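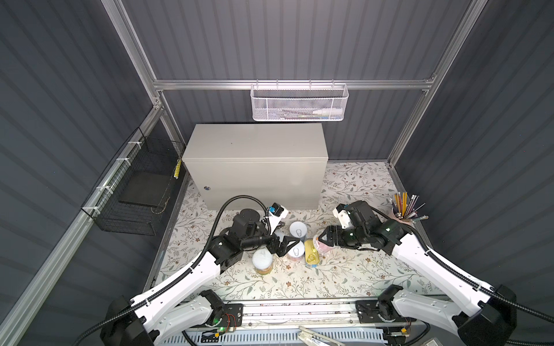 About Irno

Search our site Go

Irno teaches two-armed robots to handle cans, tins and cups. An operator moves both arms by remote control, and each run is recorded. We opened in June with 6 operators. Our first job, for Pakorari, took 181 runs.

We also train customers' own staff to run the arms. Visits are by appointment.

Shares 55

Recent
Pulholm: first runs
Working with Valentini
Changing gripper fingers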